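Chapter 4

Stock and Stock Control

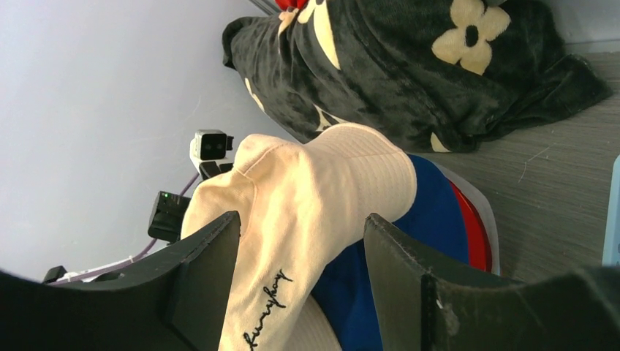
Most businesses that sell goods have to hold some of those goods before a customer asks for them. A shop cannot wait until somebody walks in wanting a kettle before it orders a kettle. The goods a business holds, together with the materials it uses to make them, are called its stock. In some books, and in most American ones, the word used is inventory. The two mean the same thing, and this book uses stock throughout.

In Chapter 3 we looked at how a business works out what its customers want and how much they will pay. This chapter deals with the next question, which is how much to buy or make, when to do it, and where to keep it in the meantime.

By the end of the chapter you should be able to:

explain the difference between raw materials, work in progress and finished goods
describe the costs of holding too much stock and too little
read and draw a simple stock control chart
work out a reorder level from the lead time and the rate of use
compare just-in-time ordering with holding buffer stock

Key terms: stock, raw materials, work in progress, finished goods, lead time, reorder level, buffer stock, stocktake, shrinkage

4.1 Kinds of stock

Stock is usually sorted into three kinds. Raw materials are things that have been bought in but not yet used. Work in progress is anything part-way through being made. Finished goods are ready to be sold.

The same item can be a finished good to one firm and a raw material to another. Wedetti weaves cotton cloth. A roll of cloth on its loading bay is a finished good. When the roll is delivered to Clellura, which makes clothing and hats, it becomes a raw material. Once the cloth has been cut into pieces it is work in progress, and it stays work in progress until the last seam has been sewn and the label put in.

A shop normally has only finished goods. It may also hold items it does not sell, such as carrier bags, till rolls and cleaning materials. These are called consumables. They cost money and take up space, and a shop that runs out of till rolls on a Saturday will soon notice, but they are recorded separately from goods for sale.

4.2 Why stock matters

Stock is money in another form. When Clellura pays for cloth, the cash leaves its bank account and does not come back until somebody buys a hat or a shirt. In between, that cash cannot be used to pay wages, rent or other suppliers. A firm can be making a profit on everything it sells and still run short of cash if too much of it is tied up on the shelves.

Holding stock also brings costs of its own. Space has to be rented or bought, then heated, lit and insured. Goods may be damaged, go out of date or be stolen. The difference between the stock a firm's records say it has and the stock it really has is called shrinkage. Some shrinkage is theft, but much of it comes from breakages and from mistakes in recording.

Clothing carries a further risk, as it goes out of fashion and out of season. A sun hat that sells easily at full price in July may have to be marked down heavily by October, and stock kept until the following summer has to be stored all winter.

Too little stock has costs as well, though they are harder to see in the accounts. A customer who finds an empty shelf may buy from another shop, and may go on buying there. A factory that runs out of one material may have to stop work completely while still paying its staff. Rush orders can put things right, but suppliers tend to charge more for them.

4.3 Lead time and reorder level

The time between placing an order and receiving the goods is the lead time. It depends on the supplier, the distance and the method of transport. A corner shop may have a lead time of a single day for bread and several weeks for greetings cards.

A business needs to place each order early enough for the goods to arrive before it runs out. The amount of stock left at the moment an order should be placed is called the reorder level. Many firms also keep an extra amount, known as buffer stock, in case a delivery is late or sales are higher than expected.

Reorder level = (rate of use × lead time) + buffer stock

Worked example

Oyewole is a shop in Wumstead that sells outdoor clothing. It sells 200 pairs of walking socks a week. Its supplier takes 5 weeks to deliver, and the shop likes to keep enough buffer stock for a further 5 weeks of sales.

Stock used during the lead time: 200 × 5 = 1,000 pairs
Buffer stock: 200 × 5 = 1,000 pairs
Reorder level: 1,000 + 1,000 = 2,000 pairs

When the number of pairs in stock falls to 2,000, the shop should place its next order. If the supplier could cut the lead time to 2 weeks and nothing else changed, the reorder level would fall to 1,400 pairs.

Notice that the formula assumes a steady rate of use. Real sales rise and fall — socks sell better in cold weather — so a sensible manager works out the reorder level again several times a year.

Activity 4.1

Choose a shop you know well. Write down one item it sells that would be cheap and easy to hold in large amounts, and one that would not. For each item, say which of the costs in section 4.2 would matter most. Compare your answers with a partner's and keep your notes, as you will need them for the stock control chart in section 4.4.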